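Flekik (event production company)

Flekik is an event production company that designs and builds product launches, trade conferences and press presentations. It works mostly for manufacturers of vehicles and industrial equipment. The company has three departments: staging, lighting and guest services.

History

Flekik began as a rental business for stage platforms and curtains. Its first full production was the launch of the Pluseo delivery van, held in a former bus depot. The crew hung a lighting grid from the old roof beams and built seats for 180 guests. After this event the company sold most of its rental stock and kept only the equipment used in its own shows.

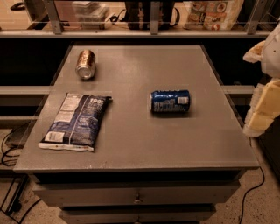
Guest services became a separate department when clients asked for one supplier to handle both the stage and the refreshments. Its staff plan the arrival area, the cloakroom and the backstage tables for speakers and crew. The food in these areas is usually simple – things such as canned soda and a snack in a flat plastic pouch, which can be eaten between rehearsals without plates. Formal dinners are given to outside caterers, and Flekik is responsible only for the room and the timing.

Reveal method

The company is known for its slow reveal, in which the product is lit from behind a cloth screen before the cloth drops. A rehearsal normally takes two days. The drop is released by hand, and a second operator stands ready at a reserve line.

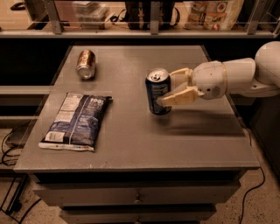
A soda can held upright above a gray tabletop, with a snack bag on the table.

The method was used every September at the Hirose dealer meeting, where four vehicles were shown on one turning stage. It needs a high ceiling and a dark room, so it is rarely offered for outdoor events.

Reception

Trade reviewers have praised the clear sound and the short speeches at Flekik events, while the long waiting time before doors open has been criticized. 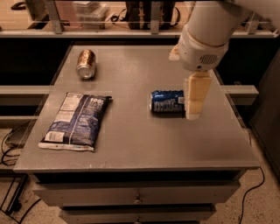 Gikudo, a client for several seasons, wrote in its event report that the stage was ready on time but that the turning platform was too loud during the opening speech. Flekik later changed the drive motor and placed the platform on rubber pads.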